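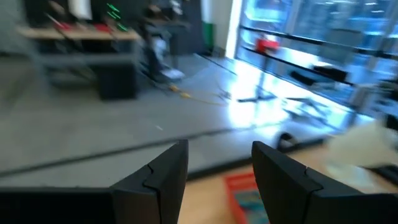
作業ノート 2024年7月
学生懲戒規程コーディング(Zernik班)

日曜出勤。建物の空調が止まっているので午前中だけのつもりだったが、結局夕方までかかった。

今日の目的は、不服申立て条項の再コーディングと、Drombridgeの新規程の扱いを決めること。前者は終わり、後者は仮決めまで。

1. 手元の状態

収集済みの規程は298校分。そこから切り出した条項が486件で、すべてAstelに入っている。金曜までに付いていたコードは旧版の手引きによるもので、「申立て」と「再審査」が分かれていない。旧版のまま集計した表が共有フォルダに残っているが、使わないこと。ファイル名の頭に「旧」を付けた。

Riquelmeから受け取ったデータはまだ混ぜていない。あちらは寮の規則違反も懲戒として数えており、こちらの定義と合わない。寮の規則違反で退寮になっても、学籍に影響がなければ対象外というのがうちの決まり。ただ、退寮が記録に残り、次の処分で加重の理由になる学校がある。これをどうするかは手引きに書いていなかった。今日書き足した(後述)。

2. 再コーディング

分け方は次のとおりにした。

申立て:学生の側から、処分の決定に対して、別の機関または上位者に見直しを求めるもの。
再審査:決定した機関が同じ決定をもう一度見るもの。学生が求めた場合も、機関が自分で始めた場合も含む。
不明:誰が見直すのか条文から読み取れないもの。

「学長に異議を述べることができる」という型の条文で迷った。学長が最初の決定者でもある学校では、形は申立てでも実質は再審査になる。条文だけを見るか、決定者の条文とつないで見るか。つないで見ることにした。手間は増えるが、同じ文言が学校によって別のコードになるのは仕方がない。理由欄に決定者の条番号を必ず入れる。空欄のものはAstelの点検で弾かれるように設定した。

期限の数え方も統一した。「通知を受けた日から」と「通知の日から」は別コード。郵送の場合に差が出る。電子メールの送信時点で受領とみなす規程がいくつかあり、これは注記扱いにして本体のコードは「通知の日から」に寄せた。学生がメールを見ていない場合の救済を置いている学校もある。短い但し書きの中に入っていることが多く、見出しだけ追うと落とす。

授業日で数えるか暦日で数えるかは、もともと別の欄にあった。ところが、定義が規程の本体になく、学生便覧の巻末にだけある学校がある。便覧を取っていない学校については、暦日と推定せずに空欄にする。先月入れた分には推定値が混じっていたので全部消した。消した行の控えは「推定値_削除」に置いてある。

3. 二重コーディングの確認

40件を抜いて、もう一人の入力と突き合わせた。見直しの主体については食い違いが少ない。食い違いが目立ったのは「停止効」の欄。申立てをしている間、処分の執行が止まるかどうか。

食い違いの原因は大きく言って同じで、「学長が必要と認めるときは執行を停止することができる」を「あり」に入れるか「裁量」に入れるか。手引きには「裁量」と書いてあるのに、Astelの選択肢の並びで「あり」が先に出るため、そこで選んで先へ進んでいるようだ。選択肢の順番を変え、「裁量」を一番上にした。すでに「あり」になっているものは水曜までに見直す。自分の入力にも同じ誤りがあった。

停止効は、聞き取りのときに学生が一番気にしていた点でもある。停学が学期の途中で始まり、申立てが認められた時には履修登録の期限が過ぎていて、結果としてその学期の単位が取れない。規程の上では救済されていても、実際には一学期遅れる。この間の授業の扱い(遠隔での出席、課題の提出、追試験)を定めた条文があれば拾っておきたいが、たいてい懲戒規程にはなく、教務の内規にある。内規は公開されていないことが多い。新しい欄は作らず、見つけた分だけ自由記述に入れる。検索できるように、先頭に「中間措置」と書く。

4. 同席者の欄

前回の打合せで宿題になっていた件。聴聞に同席できる人を「弁護士」「教職員」「家族」「その他」に分けていたが、同席できることと発言できることは違う。発言を禁じる規程はかなりある。休憩中に助言できるが手続き中は話しかけられない、という書き方も見つかった。

欄を2つに分けた。ひとつは同席の可否、もうひとつは発言の範囲。発言の範囲は「自由」「議長の許可」「本人への助言のみ」「不可」「記載なし」。記載なしを不可とみなさないこと。旧版では不可に含めていたので、旧版の数字で書いた草稿の該当段落は差し替えが要る。草稿にはもう印を付けた。

通訳と、障害のある学生の支援者は同席者に数えない。同席者は一人までという制限のある学校で、支援者をその一人に含めるかどうかが問題になるので、そこだけ注記を付ける。条文に書いてある学校は少ない。担当の窓口に聞けば答えは返ってくるだろうが、今回は文書だけを対象にしているので聞かない。

5. Drombridge

新しい規程が八月から施行される。公開はもうされている。旧規程と新規程のどちらを採るか。

うちの基準日は収集を始めた時点で有効だった規程なので、原則どおりなら旧規程になる。しかし旧規程はサイトから消えていて、手元にあるのは保存しておいたPDFだけ。あとから読む人が確かめられない。一方で新規程を採ると、この学校だけ基準日がずれる。

仮決めとして、本表は旧規程でコーディングし、新規程は別表に入れる。PDFは保存日と取得元を書いて資料庫に置く。次の打合せで反対がなければこれで確定。

新旧を見比べて気づいた点を書いておく。申立ての理由が限定された。旧では「処分に不服があるとき」とだけあったものが、新では手続きの誤り、新しい証拠、処分の著しい不均衡に絞られている。期限は延びた。期限だけを見ると学生に有利な改正に見えるので、別表では理由の欄を期限の欄の隣に置く。

記録の保存期間の条文は新規程で附則に移っている。最初は削除されたと思ってそう入力し、あとで直した。附則と別表まで必ず開くこと。

6. 手引きの修正(今日の分)

・見直しの主体は決定者の条文とつないで判断する。
・受領とみなす規定は注記。
・便覧がない場合、授業日か暦日かは空欄。
・同席と発言を分ける。
・退寮処分は、後の懲戒で加重の理由になると明記されている場合に限り対象に入れる。慣行としてそうなっているらしい、というだけでは入れない。

最後の項目のために、Riquelmeのデータのうち寮関係の部分は元の条文に当たる必要がある。あちらのコード表には条番号がなく、規程名しかない。条番号の付いた版があるか問い合わせる文面を下書きした。送信は月曜。

7. 困っていること

「訓告」「厳重注意」「指導」の境目。懲戒に入れている学校と、教育的措置として懲戒の外に置いている学校がある。外に置かれていると、申立ての対象にならない。ところが、奨学金や留学の推薦では訓告も申告させる書式がある。処分ではないのに不利益があり、争う手段がないという組み合わせになる。

これを数えるには懲戒規程だけでは足りず、奨学金の募集要項まで見ることになる。今の人手では無理だと思う。論文では限界として書き、余力があれば数校だけ例として調べる。どの学校にするかは、便覧と要項がともに公開されているところから選ぶのが現実的。

もうひとつ、仮の措置として構内への立入りを禁じる条文。懲戒ではないと明記されていても、期間の定めがないものがある。見直しの仕組みがあるかどうかを拾う欄がない。欄を足すと全件見直しになるため、今日は決めなかった。該当する条項を見つけたらAstelの付箋で「立入」と付けておく。付箋は集計に影響しない。

8. 次にやること

停止効の「あり」を見直す。水曜まで。
同席者の欄の移し替え。旧の値から自動で移せるのは同席の可否だけで、発言の範囲は手で読む。ほとんど全件になる見込み。
Riquelmeに問い合わせを送る。
Drombridgeの別表を作る。
草稿の表の番号を直す。本文中の参照がずれている。

Astelの書き出しで、全角の括弧が入った条番号が日付に化けることがある。表計算で開く前に列を文字列に指定する。前にも同じことを書いた気がするので、手引きの冒頭にも移した。

退出前に控えを外付けの方にも取った。鍵は元の引き出しに戻してある。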